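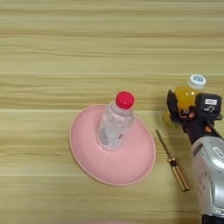
Pink plate on one of the wood-grain tables.

Walleck Community Kitchen: progress report to the Fenholm Fund
Second reporting period, ending in May
Prepared by Sanne Brouwer, project coordinator

Summary

The lunch program has run every week of this period except for one, when the boiler was being replaced. We served 3283 meals. The cooking course started later than planned and is now on its second group. Spending is under budget on food and over budget on repairs. We are asking to move part of the food line to cover the repairs, as set out below.

Lunches

Lunch is served from noon until 1:30. Most guests are retired people from the streets close to the hall, and a smaller group comes over from the Jirnby apartments. Attendance dropped while the bus stop on the hill was out of use and picked up again once it reopened. We had expected more parents with young children. The few we spoke to said that noon is too early for them because of nursery pickup. From next period we plan to keep soup and bread available until 2:30 and see if that makes a difference.

The menu changes weekly. Stews and baked dishes are the most popular. Fish was less popular than we had hoped and we now serve it every other week. Guests with diabetes asked for clearer information on what is in the desserts, and the kitchen now writes the main ingredients on the board next to the serving hatch.

Cooking course

The first group had 20 places and all were filled. Two people left early, one for a new job and one for health reasons. Joris Lambrechts teaches the course and has rewritten the first four sessions after feedback that too much time went to knife skills and too little to planning a week of meals on a small budget. The second group is working from the new version.

The course handbook is finished in draft. It covers shopping, safe storage, cooking for one or two people, and using up leftovers. We had promised a printed copy by the end of this period. The printer needs the final text by the end of June, and the section on storage is still being checked by the county food safety office. Printed copies should be ready early in the next period.
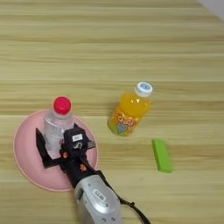
Bottle with a red cap on a pink plate.

Building and equipment

The old boiler failed a safety inspection and had to be replaced. The landlord paid for the boiler itself, but the lease makes us responsible for the pipework inside the kitchen. Van Loon did the work and finished two days later than agreed. Hot water now reaches both sinks, and the dishwasher completes its cycle at the right temperature.

The walk-in fridge was serviced and the door seal replaced. The extractor fan is still noisy. We have one quote for a new motor and are waiting for another before deciding.

Staffing

The assistant cook position was vacant for five weeks. It has been filled on a contract of 28 hours a week, which is four more than in the original plan. The extra hours are paid from our own income and not from the grant. All kitchen staff have renewed their food hygiene certificates.

Budget

Food costs came in below plan, mainly thanks to a standing arrangement with two growers who sell us surplus vegetables at a fixed price per crate. The arrangement ends in the fall and we do not yet know if it will be renewed. Repairs went over plan because of the pipework. We request permission to move about 2 percent of the total grant from food to repairs. The full figures are in the attached table.

Risks

The main risk is the price of vegetables if the growers' arrangement ends. The second is the lease, which comes up for renewal next year. The landlord has told us in writing that they want to continue, but has not yet named a rent.

Plans for the next period

Start the later soup service. Finish and print the handbook. Open enrollment for the third course group, with half of the places held for residents of the Jirnby apartments until the first week of enrollment has passed. Decide on the extractor fan. Joris will also visit the Fenholm kitchen to compare ordering systems, as your program officer suggested at the last meeting.

Questions on the budget table can be sent to Sanne Brouwer at the project office.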